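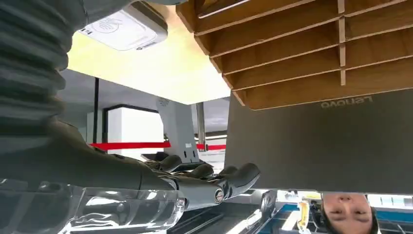 Thursday, at the crossing

Home | Diary | Letters | Archive | About

September
By the Fistine desk diarist

Up at 4 to get a seat on the aid convoy. We left the Pota depot in the dark with 144 sacks of flour on the lead truck and reached the checkpoint before sunrise. The gate was shut. A soldier took our papers and gave them back an hour later without a word about when it might open.

The talks were supposed to settle this. Both delegations signed the Wenis text last week, and the second clause says food and medicine go through in daylight, every day. The officer on duty told us he had read about it in the newspaper and had no orders. I wrote that down and he asked me to read it back to him, so I did.

By noon there were people waiting on both sides of the fence. Most of them wanted to visit family. One woman had a hospital letter dated before the ceasefire and was asking everyone with a badge whether it still counted. I didn't know and told her so.

The foreign ministry put out a statement at lunchtime, four paragraphs, calling the delay technical. The opposition called it a breach. I had both on my phone before either side at the gate had heard anything.

At 3:40 they let the first two trucks in. Ours was third and was turned around over a missing stamp. The driver, who works for Panagiotou Haulage, slept in the cab. I got a lift back to town and filed 300 words. The desk cut the part about the stamp, and I've asked for it back.

The relief office says 971 families are on the list for this month's flour. I'll call again in the morning about the gate. Need to buy batteries and pay for the room.

Comments

borderreader: My cousin was in that line. They went home after dark and will try again.

Hillside: Is the Wenis text published anywhere in full? I can only find the summary.

t_west: Please keep the stamp part in. It's the same thing that happened to us in spring.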